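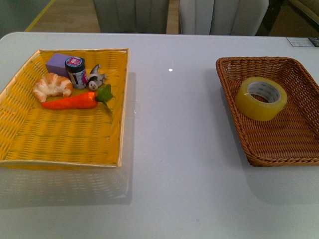
Cuiping Xu told us that the first time she signed in at the Skoltbridge lantern festival she nearly missed the boat parade, as she was still hunting for her crew list when the drums started up. Her crew list had been there all along, one tap away, under a button she took for a weather report. We have moved the button, and we have rewritten this section from top to bottom so that your own festival evening starts a little more calmly than hers did!

Section 4: Setting up your festival day in Tirik

Set aside a quiet half hour for this, ideally at home with a cup of tea and a good connection. You will need your organizer code (it's in the welcome letter, under the address) and a rough idea of how many people you expect along the route.

1. Open Tirik and choose New Event. Type the name of your festival the way your visitors say it. If everyone in town calls it Lantern Night, then call it Lantern Night, even if the permit says something much grander.

2. Pick your dates. For a celebration that runs past midnight, enter the closing time on the following day and tick Late Finish. Tirik will then keep the last night together as one evening on the visitor calendar.

3. Choose a size. The Small plan covers up to 500 visitors and the Town plan up to 2,000. Anything bigger goes on the Open plan.

Note: Skoltbridge had 2,998 people signed up in February and ran perfectly well on the Open plan, though the map did take a moment to load on older phones.

4. Draw your parade route. Press and hold on the starting point, then tap each corner in order. Don't worry about being neat — you can drag any corner afterward, and the line will settle onto the nearest street.

Caution: Do not draw the route across a bridge until you have checked its crowd limit with the town. Tirik does not know how many people a bridge can hold, and it will happily send a whole brass band over a footpath.

5. Add your performers. Each group gets a card with a name, a meeting spot and a start time. If you already keep a list in Cirnov, choose Bring In List and pick the file. A long list (the longest we've tried had 309 names) may need a minute or two, so please leave the screen open while it works.

6. Invite your crew. Tap Crew, then Send Invites. The messages go out right away, so do read the spelling over once more before you press.

7. Press Publish. Your page is live as soon as the small flag turns green.

Note: Changes made after publishing show up on visitors' phones the next time they open the page. For something urgent, like fireworks being held back for wind, use Shout instead. It sends a short message to everybody at once.

Caution: A Shout cannot be taken back.

If the flag stays gray, go back to step 2 and look at your dates first. A closing time set before the opening time is the usual culprit. If you run the Hou ticket gate as well, carry on to Section 5 before you hand out any wristbands.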